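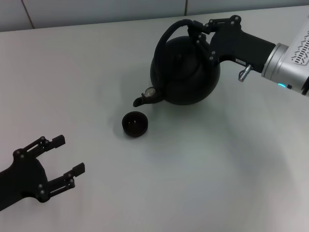

图1 双臂倒水工位,右爪持壶,左爪张开,杯在壶嘴下方

主题:双臂倒液任务的操作规范,第二稿征求意见
版块:机械臂应用 / 规范与流程

楼主 nasrin_gh
第一稿发出去之后收到的意见基本集中在抓取点和左臂待机位两项,第二稿改了这两项,其余条文只动了措辞。全文贴在下面,有异议请注明条号。

1 适用范围
1.1 本规范适用于桌面双臂平台,两侧均为平行连杆二指夹爪,任务为单手持壶向杯中倒液,另一手扶杯或待机。
1.2 遥操作采集和策略自主执行共用同一套条文,差别只在第5节。
1.3 液体限常温清水。其他液体另行评审。

2 开工前检查
2.1 连杆销轴、铆钉逐个目视,有松动的停用。
2.2 指垫表面擦干。指垫有裂口或翘边,更换后重新标定开合零点。
2.3 急停按钮双人复核,一人按下,一人确认两臂均失能。
2.4 台面只放本次任务用到的物品。

3 抓取
3.1 提梁式壶具,夹持点取提梁靠近壶身连接处的上段,不取弧顶正中。
3.2 夹紧后先离台悬停,确认壶体无摆动,再平移至杯上方。
3.3 壶盖无锁扣的,倾角上限由壶盖试验单独确定,不得沿用其他壶的数值。

4 左臂
4.1 左爪待机时两指张开,指尖朝向杯侧,与杯壁保持间距。
4.2 倒液过程中左臂不得穿越壶嘴与杯口之间的空间。
4.3 扶杯动作须在壶体开始倾斜之前完成。倾斜开始后左臂锁定。

5 记录
5.1 遥操作:每条记录注明操作员代号、壶号、杯号、注水量。
5.2 自主执行:另加策略版本号和人工介入次数。
5.3 失败记录不得删除,标注失败类型后归入同一目录。

意见截止3月17日。

2楼 farhad_y
3.1有异议。夹持点偏到连接处,壶的重心不在夹爪正下方,腕部要多吃一个力矩。我们在Bresard那套平台上一直夹弧顶正中,悬停时壶身自己就是平的,视觉那边位姿估计也省事。第一稿写的是弧顶,为什么改?

3楼 nasrin_gh
回复2楼:改动理由是倾斜阶段。夹弧顶,两指的夹紧面相当于一根转轴,腕一转,壶不一定跟着转,壶身会绕指垫往回摆,倾角和腕角对不上。靠近连接处提梁弧度小,指垫贴合面积大,滑转少。代价就是你说的力矩,我认这个代价。

4楼 farhad_y
滑转可以靠加大夹持力解决。

5楼 q_nga
加夹持力我这边试过,不建议写进规范。塑料提梁会压出印子,压过的提梁截面变了,下次夹又是另一个状态。同一只壶前后数据不可比。
403条倒水记录我按夹持点分过类,靠连接处的318条,其余夹在弧顶或者弧顶偏后。壶身回摆这一类失败基本都在后面那一组里。操作员没有均分,所以只能算参考,我不会拿这个数去下结论。

6楼 farhad_y
没有均分就是问题。你那边熟手习惯夹连接处,新手习惯夹弧顶,分出来的是人,跟夹持点有没有关系不好说。

7楼 q_nga
同意这个说法有可能成立。原始记录里有操作员代号,我可以按人拆开重算,但每人的弧顶样本会很少。要说清楚还是得专门做一组对照,同一个操作员,同一只壶,两种夹法交替。

8楼 honeylyn_b
不参与3.1,说一下4.1。
“保持间距”没有数值,等于没有规定。验收的时候我怎么判?操作员说保持了,我说没保持,没有依据。
另外“指尖朝向杯侧”也有歧义,是朝向杯子所在的一侧,还是正对杯壁?图1左爪是从左下方斜着伸进来的,两指大致指向杯子和台面中部,按前一种读法合格,按后一种不好说。

9楼 nasrin_gh
回复8楼:接受。4.1拟改为“左爪待机时两指张开,指尖指向杯所在区域,指尖与杯壁最小间距不小于一个指垫宽度”。用指垫宽度做单位是考虑到各家夹爪尺寸不同,写死毫米数不好执行。

10楼 honeylyn_b
一个指垫宽度可以判。现场拿备用指垫比一下就行。没有意见了。

11楼 pouran_z
从安全角度补几条。
第一,1.3限常温清水,但第2节没有任何一条检查水温。限定了又不查,条文是空的。建议加2.5:注水前用接触式温度计测一次,读数写入记录。
第二,2.3只查急停按钮,没查断电后夹爪的状态。夹爪失能后是保持还是松开,不同型号不一样。持壶悬在杯上方时按急停,如果夹爪松开,壶直接掉下来。应当加一条:持空壶悬停状态下触发急停,确认壶不脱落。
第三,3.2没有规定悬停高度上限。抬得越高,掉下来后果越重。

12楼 farhad_y
第二点支持。我们有一批老夹爪断电就是松的,后来在爪内加了机械自锁才过验收。这一条应该写成强制项,放在2.3后面。

13楼 q_nga
第三点我有保留。悬停高度跟杯高、壶嘴长度都有关系,短嘴壶倾斜时壶身下沿离杯口很近,压得太低会碰杯。写上限可以,下限也得一起写。图1那种短粗嘴的壶,壶身接近球形,壶嘴在侧下方,腕一转,壶身下缘先往哪边走,跟长嘴壶完全两回事。

14楼 pouran_z
可以按“壶嘴最低点与杯口的垂直距离”写,上下限都对这个量,不对壶底。

15楼 q_nga
这样写可以。

16楼 clandwood_lab
我们这边Clandwood的流程文件里没有4.3这种硬锁定。左臂在倾斜过程中做小幅跟随,杯子偏了可以扶正。锁死之后杯子一旦歪了只能整条作废。请问锁定的依据是什么?

17楼 nasrin_gh
依据是两臂同时运动时碰撞检测的误报和漏报都偏多,杯口附近留给左爪的空间又小。你们的跟随动作是带力反馈的吗?

18楼 clandwood_lab
带,腕部六维力传感器。

19楼 nasrin_gh
那条件不一样。本规范适用的平台多数没有腕部力觉。可以给4.3加一个例外:配有腕部力觉且跟随限幅经过评审的平台,允许倾斜阶段左臂跟随。限幅数值由各平台自报。

20楼 pouran_z
自报不行,要附试验记录。限幅写多少都可以,没有试验记录的一律按锁定执行。

21楼 clandwood_lab
附记录没问题。不过例外条款跟4.2有冲突,跟随时左爪有可能进到壶嘴和杯口之间。4.2要不要也改?

22楼 pouran_z
4.2不改。跟随可以,穿越不可以。轨迹规划里把那块空间设成禁入区,跟随动作到边界就停。

23楼 farhad_y
回到3.1。我的意见是对照试验出来之前不要写死,改成“夹持点由各平台自定,在记录中注明”。先强制再补证据,顺序反了。

24楼 nasrin_gh
自定的问题在于Naseri和Nullstead两边的数据要合库,夹持点不统一,合库后训练出来的策略会在两种夹法之间摇摆。统一到哪一种可以再谈,统一这件事本身我不打算让步。

25楼 farhad_y
那就统一到弧顶。老数据弧顶多,沿用成本低。

26楼 q_nga
老数据哪一批弧顶多?我手上这批正好相反。

27楼 farhad_y
10月之前的那批,2000条,Bresard平台采的,入库时没有夹持点字段,要看录像才能分。我抽看过一部分,弧顶占多数。抽样清单我找一下再贴。

28楼 q_nga
没有字段的话,5.1应当加上夹持点,不管3.1最后怎么定。取值就两个,“弧顶”和“连接处”,中间位置的按离哪边近归。

29楼 honeylyn_b
5.1加字段同意。归类由采集当时的操作员填,事后看录像补填的要另做标记,两种来源可信度不同。
5.3顺便问一句,失败类型有没有统一的代码表?现在各组写法五花八门,“洒了”“溢出”“外溅”三种写法,有的组是一个意思,有的组是三个意思。

30楼 nasrin_gh
没有代码表,作为附录A补。初步分法:未抓稳、壶身回摆、对位偏差、杯外洒液、杯满溢出、碰撞、急停。有缺的请跟帖。

31楼 pouran_z
壶盖脱落单列。急停不是失败类型,是处置方式,应当另设字段,否则急停的原因会丢。

32楼 nasrin_gh
收到,急停移出。目前的处理:2.3后增加持空壶急停试验,强制;2.5水温;3.2增加壶嘴与杯口垂直距离上下限,数值待定;4.1按9楼文字;4.3增加例外,附试验记录;5.1增加夹持点及填写来源;附录A另贴。3.1保留现文并标注“待对照试验确认”。

33楼 farhad_y
3.1标注“待确认”期间,按弧顶采的数据算不算合规?

34楼 nasrin_gh
算,前提是夹持点字段填了。

35楼 farhad_y
那这一条我暂时不反对。对照试验用哪只壶?提梁粗细差别很大,细提梁和粗提梁最好各做一组。

36楼 q_nga
我这边粗细各有一只,壶号晚点发。操作员要两个平台各出一人。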